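Plornwood Kitchen Study: Your Questions Answered

2 comments | 5 shares

Since we put out our results on learning small kitchen jobs from human-guided demonstrations, a surprising number of kind people have written in with questions, and many of you asked the same ones. Paraschiva Ciobanu and I have gathered them up and answered them as plainly as we can. If yours is missing, do write again! We read everything, even if we're slow.

What was the study about?

We wanted to know whether a robot that learns from demonstrations does better when some of those demonstrations contain a recovery. By a recovery I mean that the person guiding the arm lets it drift a little off course and then brings it back, the way you or I would if we missed the edge of a plate. Most collections throw those clumsy moments away. We kept them, labeled them, and trained one policy with them and one without. We called the method Litia (it was a long afternoon, and the name stuck).

Why a kitchen with so much on the counter?

Because people's kitchens look like that, bless them. Our earlier work used a bare table, and the policies that came out of it were very good at bare tables. For this study we wanted the plate and the cutting board to share their counter with appliances, mugs and a cereal box. 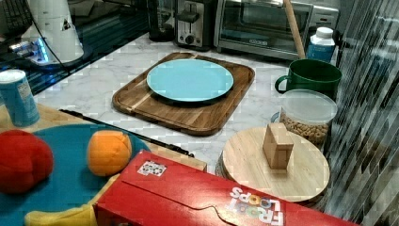
We also moved things between recordings, sometimes a lot and sometimes only by a hand's width, and we kept a written log of each layout so that the two policies could be tested on matching arrangements. Tyyne Kauppinen kept that log, and she was far more patient about it than I would have been.

How many demonstrations did you use?

The full collection has 3063 demonstrations. Of those, 1664 include at least one recovery. For the comparison we trained both policies on sets of equal size, so neither one had the advantage of simply having seen more.

Which jobs did the robot learn?

There were five: moving a plate, picking up a mug, setting a small block upright, putting bread into a toaster, and taking it out again. The toaster jobs were the ones we fretted over. A slot is narrow, a slice of bread is soft, and from most angles the gripper hides the very thing you'd like to see. The wrist view helps a great deal, looking straight down at the slots during the last little stretch.

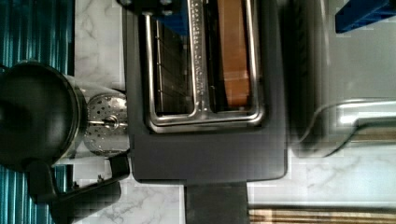 Did the recoveries help?

Yes, though less evenly than we'd hoped. On the toaster jobs, the policy trained with recoveries was clearly better at trying again after a poor first approach. On moving the plate, we couldn't tell the two apart. With the mug it was sometimes a bit slower, and Paraschiva thinks it had picked up our habit of pausing before a correction. I'm inclined to agree with her, but we haven't tested that properly yet.

Do you need more than one camera?

We'd recommend it. We trained a version on the wrist view alone, and it did fine once the gripper was close, but it had trouble finding its way across the counter in the first place. A wider view gives it the lay of the land, so to speak.
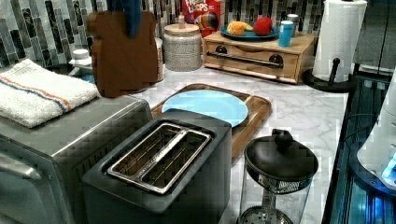 The counter, with the toaster in front and the cutting board behind it.

Will it work in my kitchen?

Not yet, I'm afraid. We did try one move to a second kitchen, at Brulthorpe, and both policies lost ground there. The one with recoveries lost less, which cheered us up, but a single extra kitchen is thin evidence and we say so in the paper.

Can I use the data?

We hope to share the demonstrations and the layout log in May, along with Aliyu, the little labeling tool we used for marking where each recovery begins and ends. Please be gentle with Aliyu; its instructions are still being written.

2 comments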